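Skerine - Manual de puesta en marcha
Sección 4. La rutina de la noche

¡Enhorabuena, ya habéis pasado lo más pesado! Si habéis llegado hasta aquí, la lámpara Skerine está enchufada, emparejada con la aplicación Nedum y colocada en el cuarto del peque. Ahora viene lo bonito: enseñarle a acompañar el final del día, desde que se guardan los juguetes hasta que se apaga la luz. Reservad un rato tranquilo para esta sección, mejor por la mañana o después de comer, y no a las ocho y media con el pijama a medio poner.

Antes de empezar

Comprobad que la luz de la base está fija y en color ámbar. Si parpadea, volved a la sección 3 y repetid el emparejamiento.

Tened a mano las tarjetas de tela que vienen en el sobre (baño, dientes, cuento, abrazo, agua, luz). Hay además dos tarjetas en blanco para pasos propios. En muchas casas acaban siendo «buscar al conejo» y «decir buenas noches al abuelo por teléfono», y funcionan de maravilla.

4.1 Crear la primera rutina

1. Abrid Nedum y pulsad Rutinas, luego Nueva.

2. Poned un nombre que el niño o la niña pueda decir en voz alta. «Noche» vale. «Hora del oso» vale todavía más, porque la lámpara lo repite al empezar y a ellos les encanta oírlo.

3. Elegid la hora de inicio. Contad hacia atrás desde el momento en que queréis apagar la luz y dejad 50 minutos. Parece mucho y las primeras noches se queda corto.

4. Añadid los pasos en orden, acercando cada tarjeta a la base hasta que suene la campanita. Si suena dos veces, el paso se ha grabado repetido: deslizadlo hacia la izquierda en la pantalla para borrarlo.

5. Asignad un color a cada paso. Dejad que elija el peque, aunque quiera el dentífrico en morado y el cuento en verde chillón.

6. Pulsad Guardar y después Probar. La prueba pasa todos los colores en 20 segundos, sin esperar entre uno y otro.

Nota: la rutina admite hasta 12 pasos, pero con cuatro o cinco se vive muy bien. Para menores de tres años os animamos a empezar solo con dientes, cuento y luz, y a ir sumando cuando esos tres ya salgan solos.

4.2 El aviso de «última vez»

Es nuestra función favorita y la que más cartas bonitas nos ha traído. Cuando queda poco para cambiar de paso, la lámpara baja un poco la intensidad y dice una frase grabada por vosotros. La idea es que el final del juego no llegue de golpe - primero se anuncia, luego hay tiempo para una última torre, un último tobogán de muñecas o una última vuelta del tren, y después se recoge.

1. Entrad en la rutina y tocad el paso que queráis suavizar.

2. Activad Aviso previo.

3. Mantened pulsado el micrófono y grabad la frase con vuestra voz de siempre. Frases cortas: «Una vez más y guardamos».

4. Escuchadla con el peque delante. Si se ríe, repetid la grabación con él, que también puede ser su voz la que suene.

5. Elegid cuántos minutos antes debe sonar. De fábrica viene en cinco.

Grabad la frase tal y como la diríais un día bueno. Los niños pequeños devuelven las palabras con el mismo tono con que las reciben, a veces un día entero después, y es muy probable que oigáis vuestro «una vez más y guardamos» dirigido a un peluche, a la abuela o a vosotros mismos cuando estéis mirando el móvil.

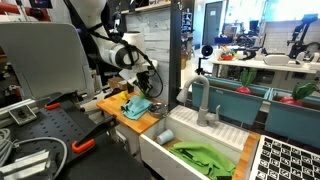
En casa fue al revés, nos escribe una madre desde Multville: grabé «última vez, cariño» para el momento de las construcciones y a la semana mi hija me lo decía a mí cada vez que quería volver a volcar la caja, muy seria, levantando un dedo. Le dije que sí a la tercera torre, claro, ¿cómo no? Lo que nos ayudó fue cambiar la frase y dejar que la grabara ella. Ahora es su propia voz la que dice que se recoge y discute mucho menos consigo misma que conmigo.

¡Nos parece una solución estupenda! Para hacer lo mismo, id a Aviso previo, Voces, Añadir voz, y seguid los pasos 3 y 4 de arriba. Se pueden guardar varias voces y dejar que la lámpara vaya alternando. Con hermanos es un éxito, siempre que cada uno tenga su noche.

Precaución: no uséis el aviso previo en el último paso (luz). Si la lámpara habla cuando el niño ya está medio dormido, lo espabila, y vuelta a empezar.

4.3 Cuando la rutina se alarga

Hay noches en que el cuento pide otro cuento. Para eso está el botón de la base, el grande y blandito.

Una pulsación: cinco minutos más en el paso actual.

Dos pulsaciones: se salta al paso siguiente.

Pulsación larga: pausa. El color se queda quieto hasta que volváis a pulsar.

Nota: los peques descubren la pulsación única enseguida. Si preferís decidir vosotros, activad Botón tranquilo en Ajustes y quedará limitada a una por noche. Contádselo antes de activarlo, eso sí, que las reglas nuevas sientan mejor de día.

4.4 Noches fuera de casa

La rutina se guarda en la propia lámpara, así que podéis llevárosla a casa de los abuelos sin conexión y con su cable. Al enchufarla tarda un poco en encontrar la hora. Si muestra una luz azul, abrid Nedum cerca de ella y esperad al ámbar.

En agosto, con los días largos y las cenas tardías, va muy bien duplicar la rutina y retrasar la copia. Llamadla «Noche de verano» y volved a la de siempre unos días antes de que empiece el cole, adelantando la hora poquito a poco.

4.5 Bloqueo para mayores

Para que nadie cambie los pasos desde la tableta, Nedum pide un código. El de fábrica es 1823. Cambiadlo en Ajustes, Código, y apuntadlo en la última página de este manual.

Precaución: tras varios intentos fallidos la aplicación se bloquea hasta la mañana siguiente. La lámpara sigue funcionando con la última rutina guardada.

Si algo no sale como esperabais, la sección 7 recoge los problemas más comunes, con las respuestas del equipo de Sivakumar, que se encarga de las reparaciones y los recambios. Las tarjetas de tela perdidas también se piden allí.

Continúa en la sección 5: La rutina de la mañana.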